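HOME AND TEXTILE CARE, UNIT 4
Packing a child's school bag: containers, load and order
Handout prepared by Yuzhen Tang. Revised October.

Read this before the practical. Bring it with you, as there won't be spare copies on the benches. The unit deals with small bags only; full-size rucksacks come up again under travel packing.

The two items for discussion are a small child's backpack and a plastic container of the food or craft type.
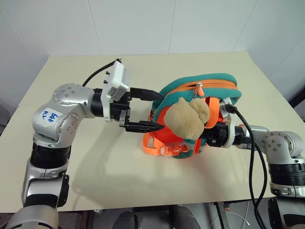
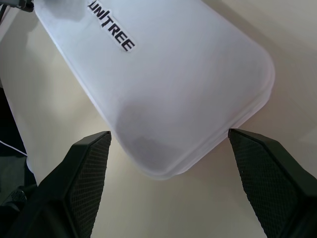 Fig. 4.1 (first picture): child-size backpack, teal with orange trim. Fig. 4.2 (second picture): frosted white plastic container with rounded corners.

1. Choosing the bag

A bag for a young child should be no wider than the child's back and should not hang below the waist. Parents often buy a size up so that it lasts. The result is a bag that swings when the child walks, and straps that have to be shortened until the loose ends trail. Buy for this year.

Bright trim helps a child find the right bag on a row of pegs. Put the name inside – not on the outside, where strangers can read it.

2. Choosing the container

Points to look at in the practical:

Corners. Rounded corners are easier to wipe out and don't dig into the back through thin fabric.

Wall. A frosted wall lets light through, but a dark patch seen from outside may be the contents, a divider or only a shadow. Do not rely on it when checking whether a box has been emptied. Open it.

Stickers. Where a sticker goes round a curve, the edges tend to lift and collect crumbs. Peel it off, or put a new one on a flat side.

3. Weight

Weigh the bag empty, then each item, then the packed bag. Worked figures from last year's group:

Empty bag: 296 g
Container, empty: 193 g
Food: 556 g
Total: 1045 g

Most students guessed well under this. Note that the container alone is more than half the weight of the bag. A filled water bottle was left out of the table and has to be added.

4. Order of packing

Stand the bag upright on a clear table and open it fully. Flat things (reading folder, exercise book) go against the back panel. The container goes in next, upright, with its lid at the top. Soft things such as a jumper fill the gap at the front. Close the bag, lift it by the top loop and see whether it tips forward. If it does, the heavy item is too far from the back panel and you need to start again.

Fengying Liao's group will pack with the container lying on its side and compare. Write down both results.

5. Cleaning

Empty the bag every evening, turn it upside down over the bin and brush the seams. Sponge fabric with cool water and mild soap. Leave it open overnight. Containers are washed the same day, lid separately, and stored with the lid off.

For your notebook: the weight table, a sketch of your packing order and a sentence or two on what you would change.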